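Recording Demonstration Episodes in Simulation

Operators collecting examples for the Zandstead manipulation set should follow the procedure below. It applies to all tabletop tasks and assumes that the Plusus simulator is installed and an operator account has been issued.

1. Load the assigned task file and confirm that the task number matches the work order.

2. Reset the layout. Objects are placed at random within set limits, and operators should not move them by hand before recording.

3. Open the gripper camera view and check it before the first motion. Large items may fill much of this view when the arm is close to them. Such starts are valid and should be kept.
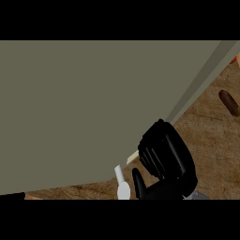
Figure 1. Simulated close view: black gripper at the edge of an olive-gray panel, with wood surface at right.

4. Start recording and carry out the task at a steady pace. Short pauses are acceptable – long ones should be avoided, and any episode with a pause of more than 2 seconds must be marked for review.

5. Stop recording once the arm has returned to its rest position. Label the episode as success, failure or operator error. Failed episodes are not to be deleted.

Each task requires 100 successful episodes. Work is submitted as a single batch, with the operator code and software version entered on the cover sheet. Batches with missing labels will be returned.

Questions about labeling should be sent to Tiago Matos at the Brudgate office. Requests for new task files go through the work order system.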